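Jastton House, Flat 12: inspection of surfaces before hand-over
Form 2144, filled in on 17 Mar 2021

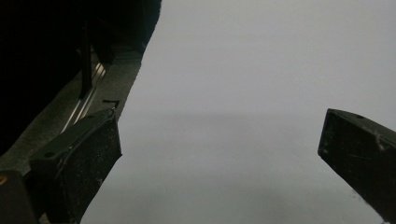 I was asked by Andedow Lettings to go through the flat once more before the keys are given. Marks used: OK, Look again, Repair. My comments are after each point.

1. Pale surfaces, wiped and checked for stains
OK. Please use only a soft cloth and mild soap. The rough side of the sponge leaves dull places which do not go away.

2. Edges and corners of the worktop
Look again. The front edge has a small chip near the sink, 38 mm from the corner. It is not sharp, but a sleeve can catch on it.

3. Table, does it stand firmly
Repair. One leg is a little short and the table moves when I lean on it. A felt pad is enough for now. I have written this also in the last report and it was not done.

4. Floor, danger of slipping
OK in the room. In the entrance the mat slides, it needs a rubber net under it.

5. Sockets and cables
OK. No loose covers. The extension lead behind the cupboard must be taken out, it is too long and somebody will step on it.

6. Lighting
Look again. The light is weak in the evening. The tenant should have a stronger bulb over the place where food is cut.

7. Smoke alarm
OK, tested with the button two times. The battery is from March.

8. Window handle
Repair. It turns but does not lock. Order number at the Atville shop is 1633, they keep it in white and in brown. We need white.

9. Cleaning products
Look again. One bottle had no label. I did not open it. It stands now on the high shelf until Andedow takes it away.

Still open: points 3 and 8 before the keys are given, the others can wait until the next visit. Copy to the office in Atville.

Stojanović, inspection of flats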